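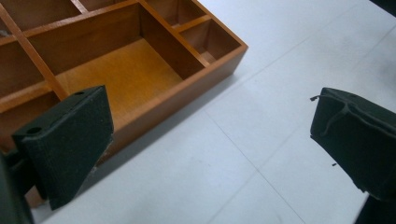 # Julden open day, December

I went to the Julden open day mostly because Talha Jatoi had a spare place and the coach was free. I don't need a desk tray. I have a drawer with pens in it and it has worked well enough since I left college.

Julden make wooden organisers for desks, kitchens and dressing tables, and once a year they let people round the workshop and the showroom behind it. The invitation promised "a morning that will change how you think about drawers". We were handed coffee at the door and a folded sheet with the prices on it, which I read first. The tray everybody had come to see is called the Velero and it costs 175. I read that line twice.

## The workshop

Asnakech Gebru took our group round. She has been there long enough to remember when they made picture frames, and she was a good guide, quick and a bit dry. The benches were tidier than any bench I've seen in use, so I assume there had been a big sweep the night before. We saw partitions being cut and slotted together without glue, then glued anyway. Somebody asked why bother with the slots. Asnakech said the glue fails first and the slots keep the thing square until you get round to mending it. Fair enough, though I'd have thought at 175 the glue might hold.

They made 1000 Veleros last year. She said they had planned for fewer and ended up working late through the autumn. There was a long bit about moisture in timber which I lost track of, and a shorter bit about finish, where we were all invited to rub a sample block. I rubbed it. It felt like a varnished block of wood.

## The tray

In the showroom you can handle the Velero yourself, and I'll give them credit for leaving it empty. Most shops fill these things with six matching pencils and a brass paperclip, and you can't tell what it would be like with your own rubbish in it.

The colour is a warm orange-brown, with a light gloss and not much grain showing. The big middle compartment has a much brighter floor than the walls round it, close to honey, and I did like that. You'd be able to find a dropped key. The small square one near the corner is another matter. Its floor sits in shadow, and the narrow one beside it is no better. I asked what they were for. "Whatever's small," said the man on the stand, and he went off to talk to someone with a chequebook.

My main complaint is with the partitions. They're thin, they look smart, and they are fixed. The compartments are all different sizes, which sounds generous until you own a stapler that fits none of them. Kjærgaard have a tray with dividers you can move, and it's plainer and cheaper. When I brought this up, Asnakech said moving dividers rattle. She's probably right. I have lived with worse noises.

Talha's view was that I was being mean about it and that a tray with fixed places teaches you to put things back. He bought one. He also bought the matching Liltov box for 38, with a lid, and carried both on his knees all the way home.

## Worth going?

The workshop half, yes. The talk after lunch, no: it was forty minutes of slides about calm, with a claim that the average desk holds 1000 loose items. I asked who had counted and was told it was an estimate.

Lunch was soup and decent bread. Parking looked bad, so take the coach. If you want the discount you have to order before you leave, and the form asks for your phone number in two places. I left both blank and they gave me the price sheet to keep.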